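Come write about betting company earnings with me (part-time, remote)

I run Skenow, a small newsletter about the money side of the gambling business, and I need a second pair of hands before the February results season eats me alive.
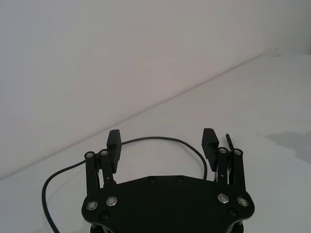 What we do

Skenow goes out to 379 paying subscribers. Most of them are people with a few shares in a sportsbook or a casino group who want somebody to read the quarterly report for them and say what's in it. We cover sports betting, slots, lotteries, and the odd racetrack. We don't give tips on games or on stocks, and I'm pretty strict about that.

I started it at my kitchen table after leaving the business desk of the Wimbridge paper, and I still write nearly all of it myself. That was fine when there were four companies worth following. There are a lot more now, and they all love to report on the same morning (usually while I'm still looking for my glasses).

The job

You'd work 70 hours a month, bunched up around earnings. In the quiet weeks I might only ask you for a short piece on a tax proposal or a merger rumor. In the busy ones you'd be up early, reading a release at 7 a.m. and getting me 200 words on it before the market opens, then listening in on the call and adding whatever management let slip.

A typical short piece would answer things like: Did people bet more, or did the house just have a lucky quarter? How much of the growth came from new states? What did they spend on free bets to get it? If a company blames the weather, or a run of favorites winning, I want you to go back through the old reports and see how often they've said that before.

You'd also take over our Drornbridge spreadsheet, named after the town where I built the first version on a very long layover. It tracks revenue, marketing costs and state taxes by company, and it has gotten out of hand — there are tabs in there I'm scared to open. I'd love for you to clean it up, but keeping it current is the part I really need.

Who I'm looking for

Somebody who can read an income statement without panicking and write a plain sentence about it. You don't need a finance degree. I'd be just as happy with a former bookkeeper or a local reporter, or someone who worked the counter at a betting shop and got curious about where all the money went. If you know what hold percentage means, great! If you don't, I can explain it over one cup of coffee.

Please don't apply if you own shares in any company we cover and aren't willing to sell them, or if you currently work for one. The same goes for anyone on the payroll of Procházka, the agency that handles our ads. I keep that side of things walled off from the writing.

Pay and practical stuff

We'll settle an hourly rate before the trial piece, and the trial piece is paid too, whether I use it or not. You'd be a freelancer and I pay every two weeks. Work from wherever you like, as long as you can be awake for the U.S. market open. You'll get a byline if you want one.

How to apply

Pick any betting or casino company's most recent quarterly report and send me 5 sentences on it, written for a reader who has never seen one. Paste them right into the email, no attachments please. Add a few lines about yourself and which hours you can work. A résumé is fine but I'll read the sentences first.

Use the contact form on the Skenow site and put "earnings writer" in the subject line. I answer everyone, though it can take me a week or so when companies are reporting.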